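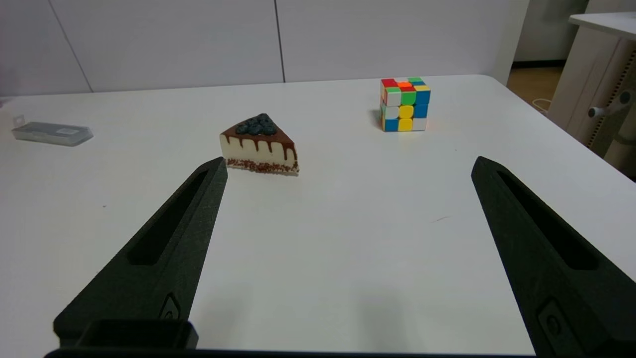 Cake slice on the white table, cube behind it.

Review: Grernen pretend cake slice (plus the bits I keep next to it)
Posted April 22, 2011

Quick one, I have to be out the door. Bought the cake for a shop window display, ended up wanting it on my own table. Blueberry, chocolate glaze, cream sides, crumbly looking crust. The crust is the best part. Speckled, reddish brown, you'd reach for a fork. My brother-in-law Arvid Nyberg did reach for a fork.

Drips are too even. Real glaze runs wherever it wants and these come down like a picket fence. From across a room, fine. Up close, no. Berries are good though, nice dark navy, heaped up at the fat end where they should be.

Ordered from Brakau, who list 200 kinds of fake food and answer email when they feel like it. Came in 2 boxes for some reason, one slice, two boxes. No smell, which I was worried about, the last fake pie I had from them in November stank of glue for weeks. 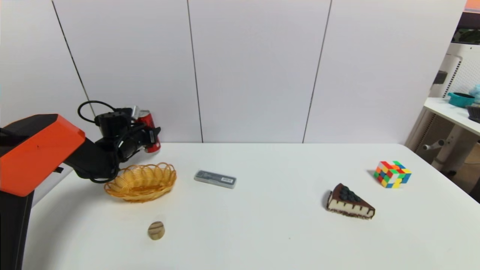 The basket I'd buy again tomorrow. Oval, woven, light golden tan, loopy scalloped rim that makes cheap things look like a picnic. Sits flat, no wobble. Can't tell you if it's rattan or plastic, the tag fell off and Alun Trevor at the store just shrugged. Wipes clean either way. Not deep, so rolls or napkins, dont plan on a whole loaf.

Gray case is for pens. Darker see-through lid, which I like, barcode label on top, which I don't. Tried peeling a label like that off the last one and got a gummy mess so this one stays.

Cube is a cube. Stickerless, so no corners curling up. Scrambled since day one and will stay that way, I like the colors mixed. Good bright spot next to all that brown and cream.

As a set for a table or a window it works. Get the cake if folks will see it from a few feet back. Get the basket no matter what. If you need the cake for close up photos look at Brutix insted, pricier but the drips wander a bit.
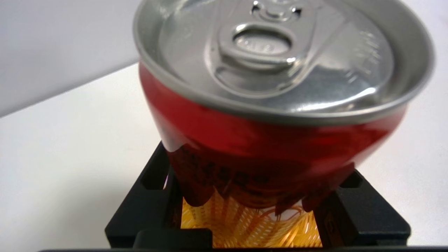
Scores

Cake: 7 out of 10, loses points for drips
Basket: 9
Pen case: 6, would be 7 without the label
Cube: 8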